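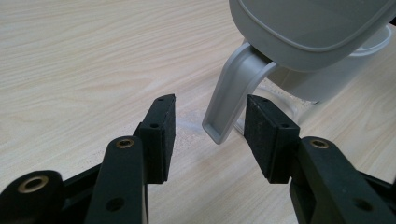 Water pitcher on one of the tables, Ostholm open day

Quick notes from the Ostholm open day before I forget it all. Got there on the early bus from Skanolcombe, Monday, June, already warm. Entry free, parking 5 dollars (didn't need it). Queue at the door but it moved.

First stop the table room. Light wood tops, pale cream and beige, nice streaky grain. Smooth too. I asked what they finish them with and got a long answer about hardeners that I did not write down. Plastic pitchers for the water — sensible, I've broken enough glass ones at home.

Then the Panyasiri side, across the yard. Mostly tableware. Cups, lids, trays, 33 handle shapes up on a board and you vote for your favorite. I went for a fat round one. Easier with big hands. The tour guide talked fast and the fans were loud so I missed most of teh part on molds.

Lunch was a cheese roll, fine, a bit dry. Coffee ran out before 2.

Gindodside had the seconds shop. Go there first if you go!! By the time I got in the good stools were gone. Bought two bowls and a tray with a scratch on it. My raffle ticket was 2894, didnt win.

Last bus back is at 5 — check the board by the gate, the printed leaflet has the old times.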